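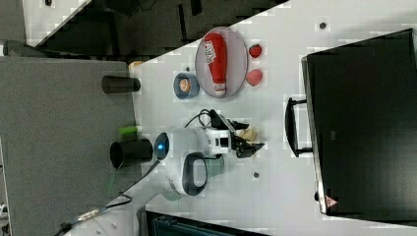
Section 2. Planning and Budgeting for Your Tabletop Arm

Welcome back! If you have come here straight from Section 1, you already know what the Doklow arm can do and you are probably eager to place an order. Please give this section an unhurried half hour first, ideally with a cup of coffee and whoever signs the purchase forms sitting next to you. It was written by Chalerm Sangkhawat for the Trillbridge set-up guide, and it draws on a good many conversations with people who bought the arm first and thought about the table afterward.

You will need a tape measure, a notepad, and the planning sheet from the back of the guide.

2.1 Decide what the arm will handle

1. Write down the items you want the arm to pick up in its first month. Be as plain as you can. "A plastic bottle, a plate, a small bowl, a few pieces of fruit" is a perfectly good list, and a much better one than "household goods."

2. Next to each item, write its weight when full and its width at the narrowest place you would want to grip it. A bottle lying on its side is a different job from a bottle standing up, so if you expect both, give it two lines.

3. Mark anything soft, slippery, or easily bruised. The standard two-finger gripper is a fine place to begin, but you may want softer finger pads for these items, and pads belong in the budget from the first day.

Note: Resist the urge to plan for everything you might ever want to lift. It's a lovely daydream and an expensive one. You can always add a second gripper later, and the wrist accepts either kind without a change of cable.

2.2 Measure the table

4. Measure the length and depth of the tabletop you have in mind, and then measure what is left once the things that already live there have been counted. Monitors are the usual surprise. A large screen takes up a great deal of the reach you are paying for, and people tend to leave it off the sketch entirely.

5. Draw a circle on your sketch with a radius of 560 millimeters, centered on the spot where the base will go. Everything you want picked up or put down should sit comfortably inside that circle, with a little room to spare at the far side.

6. Check the table for wobble. Lean on each corner in turn, as rudely as you like. If it rocks, put a sturdier table on your shopping list now, while there is still money to pay for it!

7. Think about the cables. One runs from the base, and another bundle travels out to the wrist and needs a generous loop so that it can follow the arm when it turns. Leave the air over the table clear for that loop, and keep shelves, lamps, and hanging plants well to one side.

Caution: Never shorten the wrist loop with tape or ties to make it look tidier. A tight cable can pull loose while the arm is moving, and wrist cable repairs are not covered by the first-year service plan.

2.3 Build the budget

8. Start with the arm and controller at the price on your written quote. Quotes are good for 66 days, so note the last day on your planning sheet where you will see it.

9. Add the gripper, the finger pads, and one spare set of each cable. I know that spares feel like money spent on nothing. Buy them anyway, and tuck them in a drawer.

10. Set aside 2000 dollars for the table, the mounting hardware, and the electrical work. If your table passed the lean test and there is an outlet close by, you may get much of this back, and you can put it toward training time.

11. Add the practice items. Plates, cups, bowls, and toy or real food cost very little, but they do get dropped, so buy a few more than you think you need. Chuensuk sells a mixed box that suits most beginners, though a trip to a discount store will do you just as well.

12. Put down something for people's hours. Somebody will have to learn the controller, set the positions, and tidy the table between runs, and in our experience that is the line most often left blank on the sheet. Two afternoons a week for the first month is a sensible start for one arm.

Note: If your budget comes from two different years, ask for the arm and the service plan to be invoiced separately. We do this all the time and it's no trouble at all.

2.4 Compare and order

13. If you are also looking at the Tririer arm, fill in a second planning sheet for it using the very same items and the very same table. Comparing two brochures will only give you a headache, but comparing two filled-in sheets usually settles the matter over lunch.

14. Ask each seller what happens when a joint needs service: who pays the shipping, how long you will be without the arm, and whether a loaner is offered. Get the answers in writing.

15. Send us the finished sheet with your order. Allow 6 weeks for delivery. Orders received by Tue 20 August are scheduled for the September training class, and anything later goes into the next one.

Caution: Do not drill the tabletop before the base plate arrives. The hole pattern changed with the current model, and the paper template in older copies of this guide no longer fits.

When your order is confirmed, go on to Section 3, Unpacking and Mounting. Keep your planning sheet handy, as you will need the base position from step 5.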